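Is a marble benchtop worth the money?

Kofi Agbenyega
We're redoing the kitchen and my partner has her heart set on white marble with grey veins. The quote from Garkevden is $160 a square metre over the engineered stone, plus sealing every February. The salesman swears lemon juice won't touch it if it's sealed. I don't believe him. Has anyone lived with the stuff?

Adjoa Darko
Six years with ours. Lemon will mark it, sealed or not. Sealer slows down stains, it does nothing for etching. I stopped caring after the first winter.

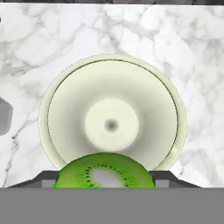 What I'd query is the yearly sealing. I use a $30 bottle from the hardware shop and do it when water stops beading. Ask him who sells the sealer – my guess is he does.

Oluwatosin Chukwu
Can't agree, Adjoa. "Stopped caring" is what people say once they've spent the money. Mine went dull beside the sink and the bloke wanted $600 to hone it. I'd go with a plain laminate and put the difference into decent drawers.

Kofi Agbenyega
He does sell the sealer. Of course he does.
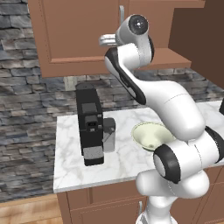 Elif Naz Sezer
Moderator, Kitchens and Bathrooms

Moved this from General. Kofi, get a sample offcut and leave half a lemon on it overnight. If they won't give you one, that tells you plenty. And Oluwatosin, laminate swells at the joins, so let's not pretend it's trouble-free.

Oluwatosin Chukwu
Only if you let water sit on it. Mine's fine.

Adjoa Darko
Give it time.

Kofi Agbenyega
Offcut requested. They want a $100 deposit for it – for a scrap of stone! Will report back if I ever get it.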